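Stivach Small Bin in Dark Teal

We've been selling the little Stivach bin for a good while now, and it still seems to be the one people come back for, usually because somebody else in the house has pinched the first. It's plastic with a smooth inside and curved walls, so there are no fiddly corners to trap the fluff, and a quick wipe with a damp cloth is all the looking after it asks for. I keep pocket tissues in mine – the favourite use among our customers too, going by the emails – and even the Kuromi packs look right at home against that colour.

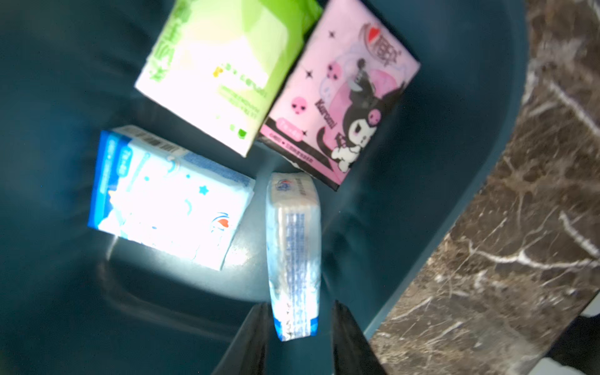
What to put under it

If your bench or shelf has seen better days, have a look at the Skeddale surface in dark brown marble pattern, with pale veins running every which way. It goes beautifully with teal, and it's very forgiving of crumbs. We've teamed it with a black wallpaper of white leafy vines, which Joana Torres chose after bringing home nearly 15 samples, bless her.

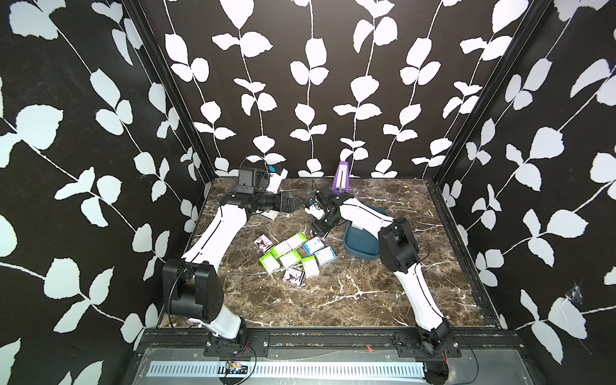

If that's a bit much pattern for your place, the bin is every bit as happy on a plain shelf or in the hall cupboard. Orders leave us within 2 working days, and you're welcome to ring Joana if you're unsure about the colour.

Shares 85 | Comments 15

Related items
Vilela drawer tray
Skeddale shelf liner
Gimbridge lidded tub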